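Dresix publishes results of simulated household chore trials

8th April

Dresix has published the first results from Pronton, its test programme for robots doing ordinary jobs in the home and on the shop floor. The trials were run in simulation with software from Puvis.

The programme covers 4 chores: clearing a table, stacking shelves, folding towels and picking up rounded household objects. Each chore was attempted 200 times. Shelf stacking gave the best result, with 70 per cent of attempts completed without a fault. Towel folding gave the worst, and Dresix does not consider it ready for testing on real machines.

Smooth, rounded objects remain difficult. A two-fingered gripper has little to hold on to, and small errors in its approach can end an attempt. 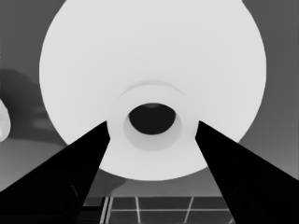

Gripper fingers on either side of the raised collar of a white object, in a Pronton simulation. Render: Dresix

Trials on real machines will start in July at the Kpodo warehouse. The full results can be requested from the Dresix press office.

ENDS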